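# Measuring jug

A **measuring jug** (called a measuring cup in North America, and in some older British households simply "the pint jug") is a kitchen vessel used to find the volume of a liquid, or of a dry food such as flour, rice or sugar. It has a scale on its wall, very often a handle, and usually a lip or spout for pouring. Few kitchens are without one, and a good many have three or four of different ages gathered at the back of the same cupboard, of which only one is ever taken out.

## Names

British cooks tend to keep "jug" for the tall vessel with a spout and "cup" for the small scoops used with American recipes, which are filled to the brim and levelled off with a knife. The two words overlap a good deal in shops, and a wide, low vessel with a handle may be sold under either. In the market town of Cekdale the older word "gauge" was still in use within living memory, and Noemi Kowalczyk, in her household history *The Bultwood Kitchen*, remembers being sent to a neighbour's to borrow "the big gauge" for jam.

## Materials

Earthenware and enamelled jugs had their marks on the inside, and had to be read by peering down into them from the top. Glass changed the habit entirely, as the level could now be looked at from the side, and glass jugs are still preferred by many people for hot stock, custard and anything that stains. They are heavy when full, however, and unforgiving of a stone floor.

Plastic jugs are lighter and cheaper, and bounce. The clear kinds let the cook see the contents almost as well as glass does, though they grow cloudy with years of washing, and turmeric or tomato may leave a tint that no amount of soaking will shift. Stainless steel jugs last longest of all, but they bring back the old business of reading from above.

## The scale

Most jugs sold in Britain are marked in millilitres, commonly up to 1000, with a second scale in pints or fluid ounces on the opposite side. Some add a third for cups, and a few carry separate columns for flour and sugar, which are handy in a hurry but can be no more than a guide, flour being a thing that packs down or fluffs up according to how it has been treated.
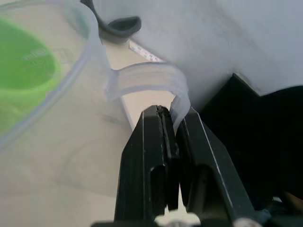
Marks are either printed on the wall or moulded into it, and the choice matters more than one might suppose when buying. Printed marks are bold and easy to read when new, but they wear away with scrubbing, generally starting at whichever line the household uses most. Moulded marks stay put for the life of the jug and have the opposite failing, being the same colour as everything round them. On a clear plastic cup they are faint to begin with, and even with a bright green liquid lying behind them they show only as pale raised shapes, hard to make out as numbers. Dušan Ševčík, who taught evening cookery at the Monoston Institute, used to have his pupils go over the 300 millilitre line with a wax pencil before the first lesson on batter.

## Handles and spouts

The handle may be a closed loop joined to the wall at top and bottom, or an open one fixed only at the top, so that jugs of several sizes can be nested. Ridges are a common feature on plastic handles and give wet fingers something to hold. A closed loop feels steadier when the jug is full, but it makes for awkward stacking, and it is usually the reason that the cupboard door won't shut.

Spouts vary more than any other part. A narrow one pours a fine thread and suits dressings and mayonnaise; a broad one is better for batter. Esperanza Crenshaw's pamphlet *Pouring Well* gives two whole chapters to the matter of drips, and recommends a sharp edge to the lip and a quick turn of the wrist at the end.

## Use

The jug is stood on a level worktop and the liquid is poured in slowly. Reading is done with the eye brought down to the height of the surface, and the figure is taken from the bottom of the slight curve that water makes against the wall. Holding the jug up in the air is quicker but nearly always leaves it tilted. Coloured liquids are easier to read than plain water, and beginners are sometimes given water with a drop of food dye to practise on.

Sticky things such as honey and syrup will slide out more readily if the inside has first been wiped with a little oil.

## Care

Plastic jugs keep their clearness longest when washed by hand with a soft cloth. Scouring pads leave fine scratches which hold colour and grease. Lingering smells can be helped by leaving the jug filled overnight with warm water and 2 spoonfuls of bicarbonate of soda.

## See also

- Kitchen scales
- Measuring spoons
- Pudding basin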